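Sorting small things: a tray, a basket and a pouch

I have been putting off the small-things problem for most of a year. By small things I mean caps, lids, tubes, adaptors, cloths, fuses, the feet off a shelf unit, and whatever else is too useful to bin and too small to have a place of its own. They had spread over three drawers and the end of the workbench, and in August I lost an evening looking for one cap that was in the second drawer I opened, under a cloth.

What follows is the system I have settled on, with measurements where I took them. It is not elaborate. It uses one tray, one basket and one zipped pouch, and it depends more on the order of working than on the containers.

The old arrangement

Before this I had a set of Plarelar drawer dividers, the adjustable sort with sprung ends. They work well enough in a kitchen drawer full of cutlery. For mixed items they have two faults. The first is that the dividers creep. Each time the drawer is shut hard, the sprung ends move a millimetre or two, and after a few weeks a compartment that held a tube lying flat no longer does. The second is height. Anything under the height of the divider is in shadow, and I was tipping the contents out to find things, which defeats the purpose of dividing them.

I then tried a stack of Løken boxes with lids. Good boxes, square corners, lids that stay on. I stopped using them for this job after a month. A lidded box has to be opened to be checked, and I don't check boxes. I still use them for screws, where each box holds one size and the label does all the work.

Tamara Matei, who shared a workshop with me in Kuvcombe for a couple of winters, used open trays for everything and never seemed to lose parts. I asked her what she did differently. Her answer was that nothing went into a tray until the surface underneath it had been cleared, and nothing stayed on the surface overnight. I wrote that down at the time and ignored it until this summer.

The surface

Any flat table will do, but it wants to be a light colour if the objects are dark, and you will have to accept that white items show up less well against it. I use a light wooden top with a butcher-block pattern. The joins are handy for lining a tray up by eye.

Clear it completely once, at the start. After that, put the containers down first and the loose items last. If you do it the other way round you end up placing containers in whatever gaps are left, and they will be in a different spot each time.

I keep soft items at the back left, with the pouch next to them on the back edge and the tray in front. The near part of the table stays free for whatever has yet to be sorted. 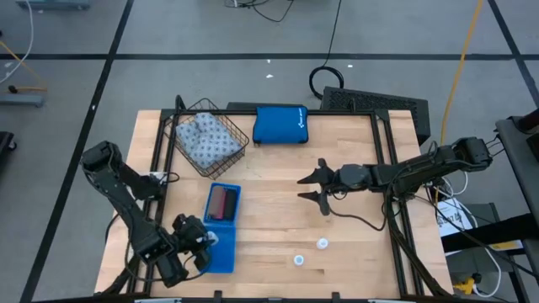 Part way through, with two white pieces still to go in the tray.

The tray

The tray is blue plastic, shallow and rectangular, and I set it with the long side running front to back. Turned the other way it takes up the width I need for sorting.

I treat it as two zones with no divider between them. Cylindrical things go at the far end, side by side. Round caps and other small flat pieces go at the near end, where they can be picked out without reaching across anything taller. There is nothing to stop the two zones mixing if the tray is carried at an angle, so I carry it level. I did consider a strip of foam across the middle and decided against it, as foam collects dust and the strip would have to be moved for longer items.

Dark cylinders need some care. Two of similar size look much the same at a glance, and in poor light a reddish one and a black one can be hard to tell apart. Keep them next to each other so that the difference in colour is obvious.

The basket

Cloths go in a black wire mesh basket. I tried folding them. A folded cloth takes less room and looks better, but I use them several times a day and was not going to refold one each time. At present the basket is mostly filled by a single grey cloth with small round white dots on it, bunched up. Mesh lets you see from the side whether there is anything in there.

One rule: nothing hard goes in the basket. A cap dropped into a bunched cloth is as good as gone until wash day, and that is how I lost the one in August.

The pouch

The blue zipped pouch is for anything that leaves the house. If an item is needed at Clidska, where I do the odd bit of repair work on a Wednesday, it goes straight into the pouch and the zip is closed. I don't keep a list of the contents. When I get home the pouch is emptied on to the table and each item is sorted again as though it were new.

A bright colour matters more here than it does for the tray. The pouch is the only one of the three that gets put down in other people's rooms.

Order of working

Containers down. Soft items into the basket. Travelling items into the pouch. Long items into the far end of the tray. Caps and small round pieces last, into the near end.

Caps go last for a practical reason. They roll, and if they go in early they end up beneath a tube. I bring them to the front of the table and move them across singly. Scooping is quicker but I have sent more than one on to the floor that way.

Cost and remaining faults

I already owned all three containers, so the cost was nil. The Plarelar dividers have gone back to the kitchen.

There are two things I have yet to fix. White caps on pale wood are easy to miss late in the day, and a dark mat under the near half of the table would probably help. The tray also has no lid, so it can't be stacked, and it takes up the same area whether it is full or nearly empty. A second tray of the same size would let me rest one across the other at right angles. I'll measure the shelf before buying one.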